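Home News Research Projects Events Contact

Search this site Enter keywords Go

Shelf memory method helps household robots keep track of objects between views

8 Nov 2024
Reading time: 4 minutes

A research group at the Wunton robotics laboratory has published a method that lets a mobile robot maintain a list of the objects on a piece of furniture while its own viewpoint keeps changing. The work forms part of the Munari project on domestic fetch-and-place tasks.
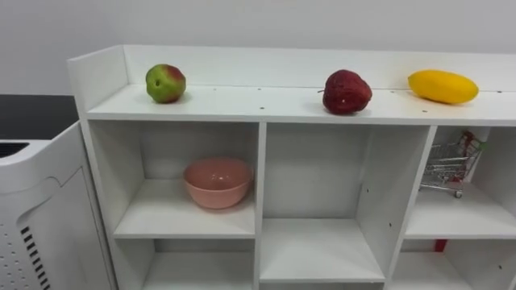 Head camera views of the test shelf, with fruit on the top board and a pink bowl in the compartment below.

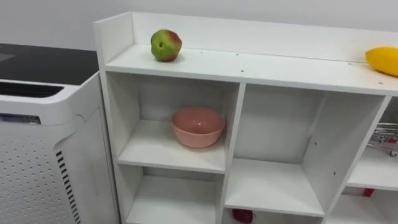
The method, named Bíró, addresses a known weakness in systems that detect objects one camera image at a time. When the head turns or the base moves, items leave the field of view, become partly hidden by a divider or fall into shade. A detector that treats every image as new will report that such items have gone. A planner which relies on that report may then search for something whose position was already known, or try to put a second item in an occupied place.

Bíró keeps a record for each piece of furniture. The record is divided into regions: the top surface is one region, and every open compartment is another. Each detected item is assigned to a region and given a confidence value. The value is lowered only when the region has been seen clearly and the item was missing from it. If the region was out of view or too poorly lit for a reliable reading, the value stays as it was.

Deciding whether a region has been seen clearly is the main technical step. The software fits a simple box model to the boards and dividers of the unit, then works out which parts of each compartment fall within the camera's line of sight. Shelf units suit this approach, as their edges are straight and their compartments repeat. Plain white furniture against a plain wall was harder for the group's earlier software, which often lost the rear edge of the top board. The new version uses the front edges of the dividers as its reference and estimates the rear edge from them.

Tests were carried out in a furnished room at the laboratory. The group recorded 2,000 short sequences over 18 sessions, moving the head and base between views and changing the arrangement of the items from one sequence to the next. The robot was asked at the end of each sequence to state which region held a named item. With single-image detection, the answer was wrong in 20 per cent of sequences. With Bíró running on the same recordings, the figure fell to 8 per cent.

Most of the remaining errors came from two sources. The first was confusion between items of similar colour and shape, mainly artificial fruit. When a rounded red item was visible only in part, the detector sometimes changed its label between one view and the next, and the record then held two items in place of one. The second was wire goods. Thin metal bars let the background show through and gave unstable outlines, particularly in the shaded compartments. The group reports that merging records by position before comparing labels removed many of the duplicates, but it did not help with the wire goods.

The record is small and is updated on the robot's own computer. No network connection is needed while the robot is working. The paper gives no timings for units with a large number of compartments, and states that the cost of the line-of-sight step grows with the number of dividers.

There are limits to the result. The furniture must have open fronts – doors and drawers are not handled – and it must stay where it is during a sequence. Items are assumed to move only when the robot moves them or when a person does so between sequences. A person reaching into a compartment while the robot is looking elsewhere would leave the record out of date until that compartment was next seen.

The box model is also entered by hand at present. An operator gives the number of rows and columns and the software adjusts the dimensions to match the camera view. Units with compartments of unequal height need an extra step, in which each shelf board is marked separately.

A second set of trials is planned at the project's partner site in Garkovport, where the rooms are smaller and the robot will have to work closer to the furniture. Those trials will include grasping, with the record used to choose the order in which compartments are searched. The group also intends to test whether a record made by one robot can be passed to another with its camera mounted at a different height.

The recordings and the region labels will be released to other laboratories on request once the second set of trials has been completed. The source code for the line-of-sight step is available now from the Munari project pages.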